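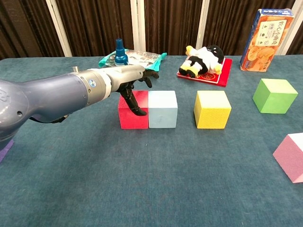
Mão robótica sobre o cubo vermelho, com o azul-claro encostado ao lado.

Laboratório > Boas práticas > Perguntas frequentes

Quem pode operar o braço?
Qualquer pessoa que tenha feito a formação Follstead, que dura 3 horas e vale muito a pena! Ainda não fez? Pode assistir às sessões na mesa.

Porque usamos cubos de espuma?
São leves, perdoam um aperto mal calculado e as cores facilitam imenso as instruções. Adoramos começar por eles -- mesmo quem já trabalha com peças rígidas volta à espuma quando muda de mão.

Posso ter outros objetos na mesa?
Sim, e até convém: o protocolo Kurnen pede objetos variados ao fundo. Registe tudo na folha 38 antes de ligar o braço, e não mexa em nada a meio de uma série.

Posso ajeitar um cubo com o braço ligado?
Não. Ponha em pausa, espere pela confirmação no ecrã e só depois estenda a mão. Vale também para cubos encostados uns aos outros, que são os casos mais divertidos de resolver.

O que faço se um dedo tocar na mesa?
Pare e anote o código 1010. Um toque ligeiro não estraga a série, mas queremos saber!

Onde encontro as regras completas?
No manual Colto, revisto em 3 de maio de 2022. Para dúvidas urgentes, extensão 3257.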